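Hinoddale Tile Floor Swap: Frequently Asked Questions

So glad you found us! The swap is where neighbors trade leftover floor and wall tile, and we love it more every year. Most of what people ask is below. If your question is missing, write to Theano Chatzigeorgiou and she'll add it.
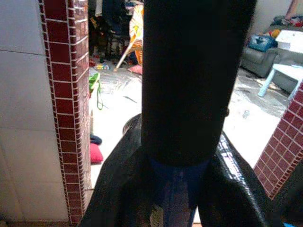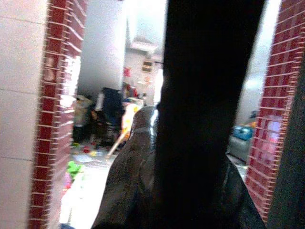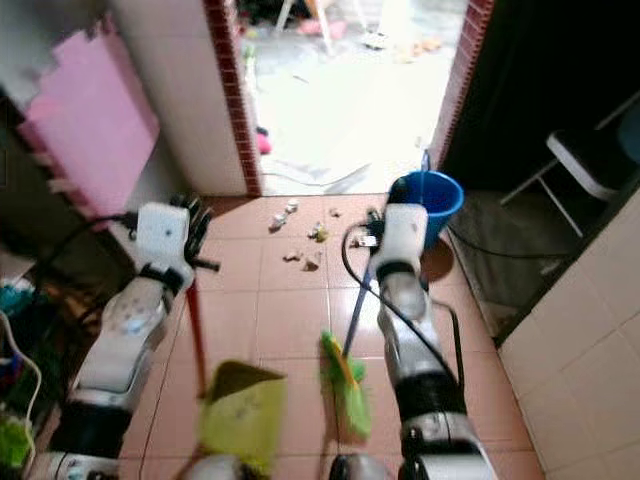 Last one: salmon-pink ceramic tile, with a broom and dustpan out.

What can I bring?
Any ceramic, porcelain or stone tile, whole or cut. Half boxes are great, and so are odd singles (somebody always wants one!). Please knock the old mortar off the backs first.

How much tile comes through?
Last June we took in 2,043 tiles, and 816 of those were plain white squares. Bring colors if you have them!

Do I need to give something to take something?
No. Come empty-handed if you like. We ask that you take no more than 3 boxes before noon so the later crowd gets a fair look.

Can you help me match a discontinued tile?
This is our favorite question. Bring a piece with you, even a chip, and lay it next to ours in daylight. Dariusz Bednarek keeps a drawer of old samples, including a lot of Savard and Ferano colors, and he is very happy to dig through it with you. Check the thickness too. A tile can match beautifully on top and still sit too high next to its neighbors.

Should I seal my grout?
Regular cement grout, yes, once it has cured. Epoxy grout doesn't need it. Try a few drops of water on a clean, dry joint: if they soak in and leave a dark spot, it's time to seal again.

What should I clean ceramic floors with?
Sweep first, always, so you aren't mopping grit into the joints. Then warm water and a little mild cleaner. Keep vinegar away from marble and limestone.

Can I drill through a tile?
Sure! Use a diamond bit for porcelain, go slowly, keep it wet, and put masking tape on the spot so the bit doesn't wander.

Where do I park?
Behind the old Kalinowski building. There are 92 spaces and the ramp is on that side, so you can roll a cart straight in. Doors open at 9 a.m.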